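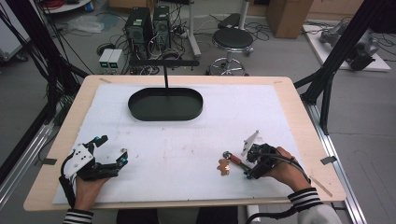

How to Reach Romville Old Town from Clevel Station

Arrivals at Clevel use platforms on the north side. Follow the yellow signs to the bus stands, a level walk of 417 meters. There is a ramp beside the stairs.

1. Buy a ticket before boarding. Machines at the stand take cards and coins, but no bills. Choose "Zone B, single." A Zone A ticket ends at Kravchuk Bridge and cannot be extended on the bus.

2. Take bus 76 toward Warnstead. Bus 407 leaves from the same stand but follows the ring road and does not enter the old town.

3. Stamp the ticket in the box behind the driver. An unstamped ticket counts as no ticket.

4. Get off at Lower Gate, the second stop after the bridge. Press the button as the bus leaves the bridge.

5. Walk uphill through the gate and keep left at the fountain. The main square is at the top.

Luggage
Lockers are in the station hall, next to the ticket office. Large lockers hold one full-size suitcase. The old town streets are cobbled and steep, so leave wheeled bags here.

Return trip
Buses back to Clevel stop across the road from Lower Gate. From May the last one leaves an hour later. The winter timetable is posted inside the shelter.

Route checked on foot by Irina Bucur, 24th February. Corrections to Martti Partanen.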